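Workshop tips: keeping small boxes in order when a robot hand does the picking

These tips come from the bench notes of our packing room at Drandis, where we study how a hand with several fingers takes a carton out of a tray. Many of them are useful also if you have no robot and only a shelf, a scanner and too many parcels. I write them in the order in which I learned them, so please excuse that the most important is not the first.

Put the box in a tray, also when the table is clean

A carton on a flat surface slides away when it is touched from one side. In a tray with a raised rim it can slide only until the rim, and then it stops and you can take it. We tested this with 300 grasps, half with the tray and half without, with the same cartons and the same hand. Without the tray, the most common failure was that the box moved before all the fingers had contact. With the tray this failure almost disappeared, and what remained were mostly grasps where the hand came down too close to the rim.

For home use: a serving tray or the lid of a storage bin does the same when you sort mail or pack small orders. Choose one where the box has a little free space on each side. If it fits exactly, your fingers have no place to go in.

Choose a smooth, light tray floor

A white floor helps the camera to find the border of a brown carton. It helps tired eyes too. We had before a brown tray from Kenda, very strong, but the edge of the box was lost in it every evening when the light was low. We now keep that one for screws.

Wipe the floor of the tray at the start of the day with a cloth that is only a little damp. Dust from cardboard collects in the corners and on the rubber tips. When the tips are dusty, they slip, and you will look for the mistake in the software for a whole morning. I did this.

Clean rubber tips with water and a drop of dish soap

Do not use strong alcohol every day. It makes our rubber hard after some weeks, and hard rubber holds cardboard badly. Water, one drop of soap, then a dry cloth without fibers. Wait 15 minutes before the next run. The same is good for the rubber feet of kitchen machines and for the grip of a jar opener.

Look at the small screws of the finger joints when you clean. A loose screw does not fall out at once – it first gives you a finger that arrives a little late, and in the data this looks like a bad plan.

Close the flaps before you measure

An open flap changes the height of the box, and the hand comes down too high or pushes the flap in. Press the flaps flat and run one strip of tape over the seam. Do not use two strips crossed. Where the tape is double, the top is not even, and a suction cup (if you use one) leaks there.

Old cartons become soft. We retire a test carton after 5 days of work, even if it looks good. At home you can test it with the thumb: if the long side gives way under light pressure, use the box for paper recycling and take another one.

Decide which side the label faces, and keep it so

This was the question of our study in spring. Minoru Yoshida had the idea to compare 2 ways: label on the top face, and label on the side face. We thought the top would be better, as it is easy to scan from above. For scanning it is better. For grasping it was worse, because the fingertips often landed on the glossy paper and not on the cardboard.

With the label on the side, the tips can come from above to the plain cardboard, and a camera at the wrist still reads the code if the box lies a little turned. So our rule is now: plain face up, label to the side, and the tray turned so that the wrist camera sees this side when the hand arrives. 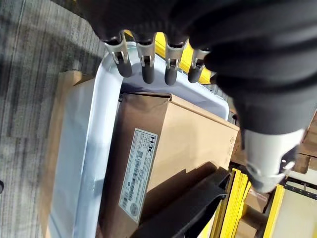
Give the wrist camera enough light from the side

A big hand makes its own shadow exactly where you want to read. A lamp straight above does not help, as the hand stands between the lamp and the box. Put the lamp low and to one side, and put a sheet of baking paper in front of it if the label reflects. For reading small print in a dark cupboard the same trick works with a pocket lamp.

Approach slowly in the last part

Fast travel through free air is no problem. In the last part, go slowly and stop one moment over the box before the fingers close. Our hand controller from Ravance has a setting for this; if yours has none, add a waiting point to the path. In our results the stop cost very little time per box, and the number of crushed corners went down clearly. I do not give a percentage here, as we had too few crushed corners to make an honest one.

Write down the failures by hand

The computer saves everything, but it does not save why you were angry. We keep a paper notebook beside the tray, one line for each failed grasp: which box, which finger touched first, what the box did. When we wrote the report in July, this notebook was more useful than the log files. Pîrvu, where our second station is, uses the same notebook with the same columns, so that the pages can be compared. Use a pencil, and hang it on a string.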